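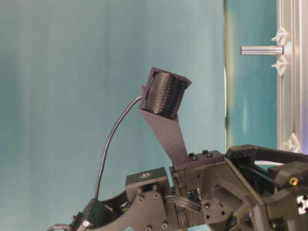

Tanui second printing vs first — is it just me or is it way darker

Photobooks > Printing, paper, binding

hollowback
2022-10-29

Got the Grenska reprint of Gitau Mwaipopo's Tanui yesterday. Had a friends first printing on loan since May so I put them side by side on the kitchen table. The reprint is dark. Like, really dark. The lake pictures near the front, you used to be able to see the far bank. Gone. Just a black band.

Anyone else? Wondering if I got a bad copy or if they're all like this. Paid full price, not thrilled.

mrs_duotone
Posts: 3567

They're all like this. Mine too. Different paper though, did you notice? First one was coated, had that slight sheen. New one is uncoated and it soaks up the ink. Shadows were always going to close up unless somebody redid the files for it, and I'd bet they didn't.

kettlerow

Disagree, sorry. I like the reprint better. The first one always looked like a brochure to me. Shiny. The work is about people waiting around for a ferry in bad weather, it's supposed to be murky.

Also are you looking at them under a kitchen bulb? Try a window.

hollowback

Tried the window this morning. Overcast but ok. Still no far bank.

And murky is fine, I like murky. But he printed those pictures open for the show at Flakascombe, I stood in front of them. You could see every reed. So which one is what he wanted?

kettlerow

A wall print isn't a book. People always do this. "It didn't look like that in the gallery." No, it was four feet wide with a lamp on it.

mrs_duotone

Nobody's asking for the wall print. Asking for the bottom third of the picture to be there. That's a prepress problem, calling it mood doesn't fix it.

For what it's worth I did production on small books for years and this happens ALL the time. Publisher changes the stock to save money, sends the old files, proofs come back on the wrong paper, somebody signs off on a Friday afternoon. Then everyone says it was a choice.

pim.w

Do we know it was to save money? Uncoated isn't always cheaper. Nice uncoated stuff costs plenty.

mrs_duotone

Fair. I don't know. Strike the money part.

sallowfield

I was at the talk in Tidcombe and he got asked about this! Well, sort of. Someone asked about the paper. He said he never liked the first printing, thought it was "too clean", and he wanted something you could fold the corner of. So the paper was his call I think. Didn't say anything about the blacks. Talk ran over and they needed the room so it was pretty rushed, I might be getting the wording a bit wrong.

kettlerow

Thank you. There you go.

hollowback

That's the paper though, not the tones. He can want soft paper and still want a far bank.

Did he sign anything there?

sallowfield

Yep, signed mine. Silver pen, took forever to dry, smudged on the facing page. Don't care.

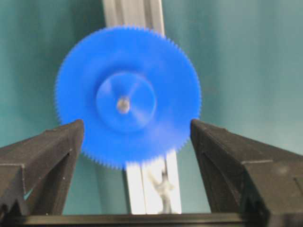
Re: Tanui second printing vs first — binding?

oldgrubb

Never mind the blacks, has anyone opened theirs flat? Mine cracked at the second section first time through. I wasn't rough with it. The first printing was sewn, this one looks glued to me but I can't tell without pulling it about.

pim.w

Look down at the top of the spine, at the bundles. If you can see folded sections with thread in the middle of each one it's sewn. Mine has thread. Maybe they glued the spine too heavy and it's the glue cracking, sewing could be fine underneath.

oldgrubb

OK just looked. Thread, yes. So glue on top of it. Still makes a horrible noise.

pim.w

Open it slowly a few pages at a time from each end, working in toward the middle. Old librarian thing. Do it before you read it. Too late for yours I guess, sorry.

mrs_duotone

And don't leave it by a radiator.

hollowback

Mine opens fine, weirdly. So we each got a different problem.

Does anybody know how many they did? The first was 2000 copies, it's in the colophon. Reprint just says "second printing" and the year, no number.

kettlerow

No idea. The special edition is 100, boxed, with a print. It's the one with the two boys under the tarp. Already sold out on their site, I looked.

sallowfield

The text is different also, did anyone mention? First one had the long essay at the back. Now it's six pages of his own notes, much shorter, captions basically. I miss the essay a little. But the notes are good, he says which pictures were taken the same morning and it's not the ones you'd guess.

kettlerow

Essay was terrible.

sallowfield

It was not!! The part on the ticket office was lovely.

kettlerow

ok the ticket office part was fine

hollowback

So I emailed Grenska. Got an answer fast, credit to them. They say the files were reworked for the new stock and Mwaipopo was on press for the first day. Quote: "the density is as intended." They'll take it back if I pay the shipping.

mrs_duotone

First day. How many days was it on press and which sheets ran when. The lake is up front, so possibly he saw it. Possibly not, sections don't have to run in order.

I'll give kettlerow half a point.

kettlerow

I'll take a whole one

oldgrubb

Are you sending it back?

hollowback

Don't know. Went through it again last night and the indoor ones are better in the new one, I have to admit. The woman asleep against the vending machine, the skin looks right now, it was kind of pink before. It's only the lake stuff that bugs me, and the one spread of the pier.

If anyone has a clean first printing and wants to swap plus some cash my way or yours, PM me. No ex library. Dust jacket not needed, it never fit right anyway.

pim.w

PM sent. It's got a bumped corner, bottom front, pics tonight when I find the thing.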